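Review: Prestine Adjustable Kettlebell
Posted Friday, January 27, 2023 by Tyra Granström

I bought the Prestine with my own money in the fall, after my gym raised its rates again. I had been using two fixed kettlebells at home and kept tripping over them. One bell that changes weight seemed like a good swap, and I have now used it long enough to say something useful.

The box came to my door in one piece. Inside were the shell, the plates, a locking pin and a folded sheet of instructions. The sheet is bad. The drawings are tiny and step four shows the pin going in from the wrong side. I worked it out in a few minutes, but my neighbor Fabian Mösli, who ordered the same set, put his together backward and had to start over.

Changing the weight takes me under a minute. You pull the pin, lift off the top, add or remove plates and put it back. The pin clicks when it is seated. Always give the handle a tug before you swing it. I had one evening when I thought it was locked and the base shifted on the first rep. Nothing fell, but I check every time now.

The handle is good. It is wide enough for both hands, the coating is slightly rough, and I have not needed chalk even on long sets of swings. My hands are small, though. Emiko Ikeda tried it for a week and found the corners of the handle dug into her palms on cleans.

At the lighter settings the bell feels odd. The shell stays the same size no matter what is inside, so it sits high on the forearm during presses. I got used to it. At the heavier settings it feels close to a normal cast bell, and there is almost no rattle. With only two plates in, there is a rattle, and it bothers me more than it should.

I do three sessions a week, mostly swings, goblet squats, rows and carries. Since the start of winter I have logged 900 swings on the heaviest setting, and the finish has one small chip near the base. The pin still fits tight.

For comparison, I also borrowed the Maruyama from Chiyo Ogura for a few workouts. It has a dial on top and is quicker to change. It is also taller, and the dial pressed into my wrist. I would take the Prestine for presses and the Maruyama for circuits where you change weight a lot.
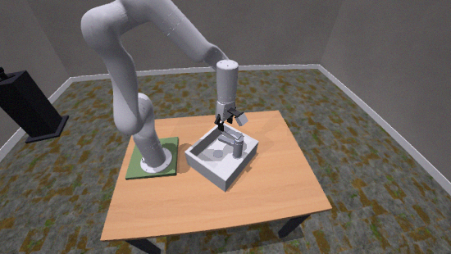
Furcombe Home Fitness Club — Gear Reviews

Storage is simple. The bell has a flat bottom and stays put on a rubber mat. Don't leave it in a damp garage. Mine spent a weekend out there and the plates had a little surface rust, which came off with a dry cloth and some oil.

I emailed the company to ask about a spare pin. They answered after 33 days and said spares are not sold separately yet. That is too long to wait for a part you can't train without, and it is my main complaint.

Good: handle, locking pin, feel at heavier weights.
Bad: instructions, rattle when nearly empty, slow customer service.

I would buy it again for a small apartment. If you already own fixed bells in the weights you use and have somewhere to put them, keep those. Sayaka Tanabe is testing the larger version and her review should be up in April.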